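Clurcombe Robotics Workshop
Unit 6 handout: Soft Things
Read before lab. Bring a pencil and something knitted you don't love.

For five units you have picked up blocks. Blocks are polite. A block sits where you left it, has a top and a bottom, and comes off the table in the same shape it went on. You have all become fairly good at blocks, and a few of you have become smug about them.
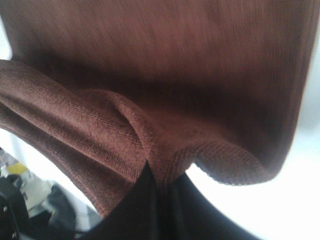
Cloth has no interest in your progress so far. Pick it up in one place and every other place moves. Set it down and it makes a new shape that has never existed before and will not exist again, and your program will be asked to have an opinion about it.

1. What changes when the object is cloth

A block's position can be written down in six numbers: three for where it is, three for which way it is turned. Cloth has no such list. You could write down the position of every point on it, and then you would need to do that again after breathing near it.

So we stop asking "where is the object?" and ask smaller questions.

Where is there an edge I could grab?
Is this one layer or several?
If I pull here, what comes along?

The second question is the one that will ruin your afternoon. A folded edge and a real hem look very much alike to a wrist camera at close range. Grab a fold and you lift the middle of the garment, with both ends dangling. Grab a hem and you may get somewhere. Most groups last term grabbed folds and wrote "hem" in their logs with great confidence.

2. The wrist camera and its moods

You will be using the wrist view for most of this unit. It is very good for the last few inches of an approach, and for seeing how the material bunches at the fingertips. It is bad at three things you will want from it.

Distance. A single view of a plain surface tells you little about how far off it is. If the texture is sharp you can make a guess. If the texture is smeared, slow down and look again.

Context. Once the gripper holds a large piece of cloth, the cloth is the view. Everything you knew about the table you must now remember, so save a picture from the overhead camera before you close the fingers.

Brightness. White table, dark cloth, automatic exposure: choose any two. We lock exposure at the start of each session. The setting is on the card taped to the Lorkach controller. Please leave the card taped to the Lorkach controller.

3. Pinch, scoop, press

Three ways to take hold, in the order you should try them.

Pinch. Fingers come down on either side of a ridge and close. Works well on anything already bunched up. On flat cloth there is no ridge, so the fingers close on air and the program reports success. See section 5.

Scoop. One finger slides under an edge, the other closes on top. Best for hems and corners. Needs the finger to be flat to the table, and the table to be where you said it was.

Press and drag. Push down lightly, drag the cloth an inch or so to raise a wrinkle, then pinch the wrinkle. It looks clumsy and it is the most reliable of the three. Groups tend to find it in the last fifteen minutes of lab, having been told about it in the first five.

Knits stretch. A woven napkin follows the gripper fairly obediently, but a knit gives a little first and then comes all at once. Lift slowly, wait a second, then lift again. The Kinudance script has a pause built in for this. If you delete the pause to save time, you will spend the time anyway.

4. The lab task

Start with a single piece of cloth dropped in a heap. Dropped, please, and not arranged. We know what arranged looks like.

Step 1. Home the arm and lock exposure.
Step 2. Save one overhead picture and one wrist picture of the heap.
Step 3. Mark your grasp point on the overhead picture, in pencil, before you move anything. Write which of the three grips you intend to use.
Step 4. Run the grasp. Lift to the height marked on the stand and hold.
Step 5. Save a second wrist picture. Write down what you think you are holding: one layer, a fold, or a wad.
Step 6. Now walk around and look with your own eyes. Write down what you are holding.
Step 7. Lower, release, drop it in a heap again.

Repeat for 40 trials per group. Yes, all of them. Trade jobs every ten so that the person who likes driving is not the only one who drives.

Steps 5 and 6 go in separate columns. Do not go back and improve column 5. The gap between the two columns is the thing we are grading, and a group with a large honest gap will do better than a group with two matching columns and an innocent expression.

5. A note on "success"

The gripper reports a grasp when the fingers stop moving. Fingers stop moving when they meet cloth. They also stop moving when they meet each other. The program does not know the difference unless you teach it, and the supplied version has been left untaught on purpose.

The pooled log from earlier terms has 1754 grasps in it, of which 842 were later marked by a human as one clean layer. You are welcome to work out the percentage and feel better about your own. When you use the pooled log in your write-up, say so, and leave out the 77 rows flagged in the last column. Those are from the day the wrist camera was mounted upside down.

6. Questions to answer in your write-up

Which grip did you plan most often, and which one did you end up using?
Pick one trial where column 5 was wrong. What in the wrist picture misled you?
Suppose you could add one sensor to the fingers. Which one, and which of your bad trials would it have fixed? "A better camera" will be returned with a sigh.
Would your approach work on a sock? Explain, with a drawing.

7. Practical matters

Write-ups are due 10th July, on paper, in the Sukprasert tray by the door. The tray is the one with the label. The unlabeled tray is for broken fingers (the gripper's).

Cloth goes back in the bin unfolded. We appreciate the thought, but folded cloth has creases in it the next day, and the next group will train on your creases.

Keep sleeves, scarves and hair away from the arm while it is enabled. This unit is about teaching it to want fabric.

Unit 7 is two arms and one towel. Anyone carrying on to the September course should keep their logs, as you will need both columns again.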